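Start › Bestände › Küche › Nerurdale › README

Suche im Verzeichnis Suchbegriff eingeben

Übersicht Dateien Versionen Lizenz

# Nerurdale – Geschirr und Kochgeräte, Teilbestand Tisch

Inventardaten zur Ausstattung der Lehrküche Mesimberg, Stand 5/22/20.

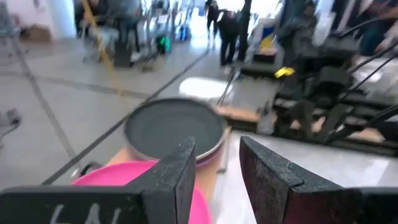

Abb. 1: Rosa Teller und dunkle Pfanne an der Tischkante.

## Inhalt

Der Teilbestand umfasst 395 Einträge zu Tellern, Pfannen, Töpfen und Kleinteilen. Jeder Eintrag beschreibt ein Stück mit Form, Farbe, Ablageort und Zustand. Die Einträge verteilen sich auf 26 Objektklassen. Lebensmittel und Reinigungsmittel sind nicht enthalten.

## Dateien

- `objekte.csv` – Stammdaten, ein Stück pro Zeile
- `ablage.csv` – Zuordnung zu Tisch, Regal oder Schrank
- `klassen.txt` – Klassenliste mit Kurzdefinition

Zeichensatz UTF-8, Trennzeichen Semikolon, Dezimalkomma.

## Felder

- `klasse`: Wert aus `klassen.txt`
- `farbe_haupt`: Farbe der größten sichtbaren Fläche
- `farbe_neben`: abweichende Farbe an Rand oder Außenwand, sonst leer
- `flaeche`: Holz hell, weiß glänzend, Metall, sonstige
- `ueberlappung`: ja/nein

## Erfassungsregeln

Farben werden nach Augenschein vergeben, ohne Farbkarte. Bei der Pfanne in Abb. 1 gilt für `farbe_haupt` das Grauschwarz der Innenfläche; der violettrote Ton der unteren Außenwand gehört in `farbe_neben`. Der Teller erhält `rosa`, Abstufungen werden nicht geführt.

Überdecken sich zwei Stücke in der Ansicht, steht bei beiden `ja`. Das Feld sagt nichts darüber, ob sie sich berühren. Grenzen zwei Tischflächen aneinander – helles Holz und weiße Platte – zählt die Fläche, an der das Stück liegt. Unklare Teile wie Schlaufen, die Kabel oder Griff sein können, kommen in die Klasse `unbestimmt`.

## Bekannte Mängel

- 35 Einträge ohne Angabe in `flaeche`
- 4 doppelte Inventarnummern, Korrektur offen
- Durchmesser nur bei Töpfen gepflegt
- Schreibweise der Bralix-Artikelnummern uneinheitlich (mit und ohne Bindestrich)

## Zitierweise

Theodorakopoulos: Nerurdale, Teilbestand Tisch. Lehrküche Mesimberg.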